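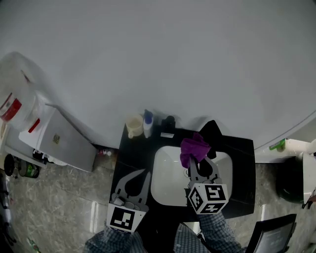 Hi again, me with the bathroom set. I'm reopening this one because the tracking dropouts came back as soon as I started on the sink-wiping task. Quick refresher for whoever picks it up: I'm recording with the Cilleck hand-held pair, software is Tuvimer, and the recordings go to Gautier for training once they pass the check. The right gripper does the cloth work and the left one mostly waits by the sink with its fingers open. When I hold the purple cloth up over the basin like that, the right side tracks fine. It's when I go down and wipe that it falls apart!

Sunday's numbers: 57 takes, 26 rejected, every one of them with "pose lost, right." The left gripper never got flagged.

What I've tried so far:

Recalibrated both grippers, twice. The check came back green each time and then the very next take got rejected (grr).

Swapped the USB cable for the spare Noltel one. No change at all.

Wiped the marker cubes with a dry cloth, thinking I'd smudged them. They look clean and the edges of the black squares are sharp. No change.

Turned off the light over the counter. This one did help a bit. The countertop is black and I think it was throwing glare back up at the cube, so I got a run of 6 good takes before the error showed up again.

Slowed way down. Also helped, but then a wipe takes forever and I'm worried the robot will learn to clean a sink like it's half asleep.

Update, 4:30 pm: OK, I think I've got something. I played back the rejected takes next to the good ones, and in the bad ones I'm rolling my wrist over to get into the near corner of the basin. That tips the cube away from the head camera, and then my own sleeve slides across what's left of it. In the far half I don't need to roll, so no dropouts there.

I pushed my cuffs up and did the near corner by stepping back a little and keeping the wrist flat. 2 dropouts in the whole batch, both short. Much better!

Still open, if you have a minute:

Can Tuvimer fill in a short gap by itself, or does any lost pose kill the take? I can't find the setting.

Is there a way to mount the cube farther back on the right gripper without redoing the whole calibration?

Do you want the rejected takes uploaded, or should I delete them? They're eating up my drive.

Leaving the ticket open until I've done another full batch with the light off.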